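Thursday, late

Rain since breakfast. Gutter at the back still dripping on the bins, must ring someone. Didn't ring anyone.

Spent the whole morning on the choir accounts again, well not accounts, the hall hire. They want 125 for the evening now and we paid less than that last August. Wrote a stiff email, took the stiff bits out, sent it, then saw I'd put "Dear Hall". Oh well.

Rehearsal at Kirui Road tonight. Altos all over the place in the Tarnamar piece. Second page goes up where you want it to go down and every one of us went down. Did it 4 times. Fourth time was nearly nice. My voice gone scratchy by the end and had to mime the last amen, think I got away with it.

The tempo is the real trouble. It's marked slow but if you take it slow there isn't the breath for it, not with our lot, half of us past sixty and two with colds. I said could we snatch one after "morning" and got a look. The piece is meant to be old, the cover says words from 1664, tune much later, and the tune chap clearly never had to sing it himself standing up in a coat. Heating off again btw.

Put these in before I forget, then bed.

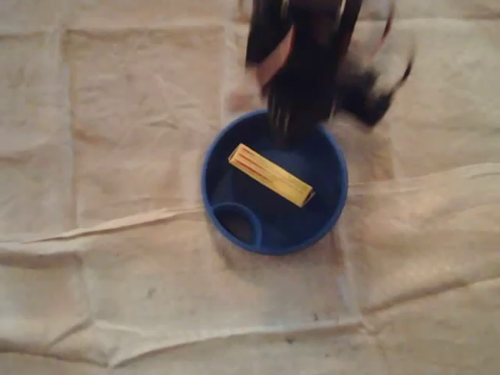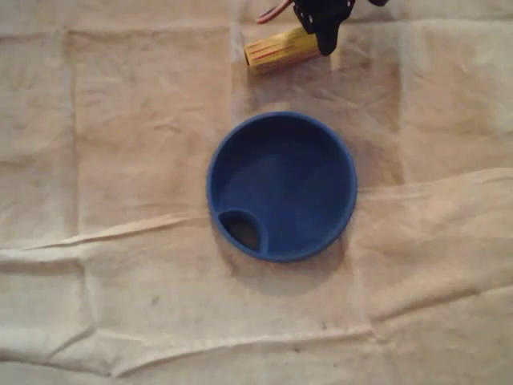
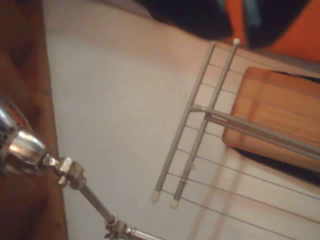 Bakari Mohamedi rang at nine to say the breath after "morning" was fine by him, he'd always taken it there, and if the altos all went together it would sound as if we meant it. He also thought the slow marking was an editor's and could be ignored with a clear conscience. So that's two of us. Will try it on the others next week, before the warm up not after, people are kinder before.

He wants me for the short solo in the Havoson. Said I'd think. It is only eleven bars but they are very bare bars, just the one held note underneath from the basses, and if the basses sag I sag with them. Did it in the kitchen after he rang off. Not awful. Top note thin. Did it again with the door shut, worse.

Tomorow: lozenges, bread, stamps, gutter man. Black folder is coming apart at the spine, tape or a new one. Ask Mum if she still has the long skirt. Copies of the Havoson to go back to the library by the end of the month, one missing, I think it's in the car under the seat with the umbrella.

Ten to twelve. Still humming the wretched thing. Going down where it should go up.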